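How to Shade a Ball With Pencils So It Looks Round

13/03/2014, by the Rendeleo drawing pages

Many people who begin with drawing can make a good circle, but after they shade it, it still looks like a coin. I had the same problem for a long time. In this tutorial I explain the way I use now, first with gray pencil and then with colored pencil. You should be able to draw already a simple circle. If it is not perfect, use a cup.

What you need

One HB pencil, one 2B and one 4B. A kneaded eraser, and a normal eraser with a clean corner. Paper which is a little rough. I use the sketch block from Tomić, which has sheets 415 mm wide, so I cut each sheet in three pieces for exercises. Any paper for pencil is good, only not the very smooth one for printers, where the 4B becomes shiny and you can not put a second layer.

You need also a ball. An orange is not the best for the first time, the skin has too many small points. A billiard ball is too shiny. I recommend a ping pong ball or a wooden ball without lacquer. The one on my desk came from the craft shop in Gurdale and I have drawn it in more than one hundred exercises.

Step 1. Choose one light

Close the curtain and use one lamp only. This is the step which students skip most often. With two lamps you get two shadows and two light places, and then you must decide what to leave out, and a beginner should not have to decide this. Put the lamp to the left, higher than the ball and a little in front of it. If you write with your left hand, you can put it to the right, so your hand does not make a shadow on the paper.

Step 2. Draw the circle and the line of the table

Draw the circle lightly with HB. Then draw the back edge of the table as a straight horizontal line. It must pass behind the ball or above it, never touch exactly the top of the circle. When the line touches the top, the eye sees the two things stuck together. I place it usually in the upper third of the paper.

If you look from higher, the table takes more of the paper and the line goes up. If you sit low, the line comes down. Decide it before you shade, it is very annoying to move the line later under a layer of 2B.

Step 3. Mark the highlight

The highlight is the place where the ball gives back the lamp almost like a mirror. On a matte ball it is wide and weak, on a glossy ball it is small and clear. It is not on the border of the circle. Beginners put it too near to the edge, and the ball becomes like a button. Move it inside, toward the center, more than you think.

Draw a very light small oval there and keep it white until the end.
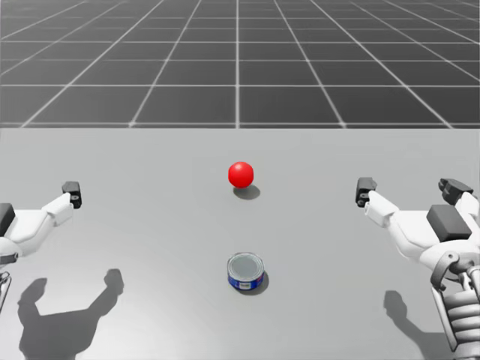
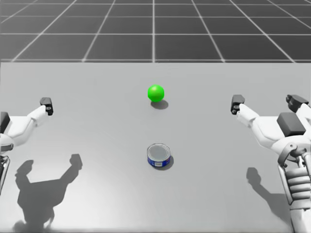 Red ball and green ball, both with the highlight on the upper left.

Step 4. Put the middle tone

With the HB, cover all the ball except the highlight. Use short curved strokes that follow the form. Do not press. It is better to make three soft layers than one strong. Between the layers, turn the paper a little so the strokes cross each other.

Stop after this step and look from two meters. The ball should look flat and light gray. This is correct.

Step 5. Find the dark band

Now look well at your real ball. The darkest part is not at the edge opposite to the lamp. It is a curved band, like a thick moon, a little inside from the edge. Between this band and the edge there is a part slightly lighter, where the table sends some light back up. In my language we say "the returned light", in English books it is called reflected light.

Make the band with 2B, then again with 4B only in its middle. Leave the returned light as it was after step 4. Be careful, this light must be always darker than the lit side. If you make it too bright, the ball looks like it is made of glass.

Step 6. The shadow on the table

The shadow begins where the ball touches the table, and there it is darkest and has a sharp border. As it goes away from the ball it becomes lighter and the border gets soft. For a lamp at the upper left, it goes to the right. Its form is an oval, quite flat. A round shadow would mean that you look from exactly above.

Under the ball put a small line of 4B, the thickness of a hair. Without it the ball floats.

Step 7. The same with color

I use for this a Cament set, but the brand is not important. Choose for each ball three pencils: the color itself, a darker relative, and something from the other side of the color wheel. For a red ball, take red, dark red and a dark green. For a green ball take green, blue-green and a little brown-red in the dark band. Please do not use black, it makes the color dirty.

The order is the same as before. Highlight, middle tone, dark band, shadow on the table. In the returned light you can put a bit of the table color.

How long to practice

One ball needs 15 minutes when you are used to it. In May I will put here a page about eggs and bottles, where the dark band is more difficult to find.

Rendeleo drawing pages. Texts may be printed for use in class. Questions: use the contact form. Back to top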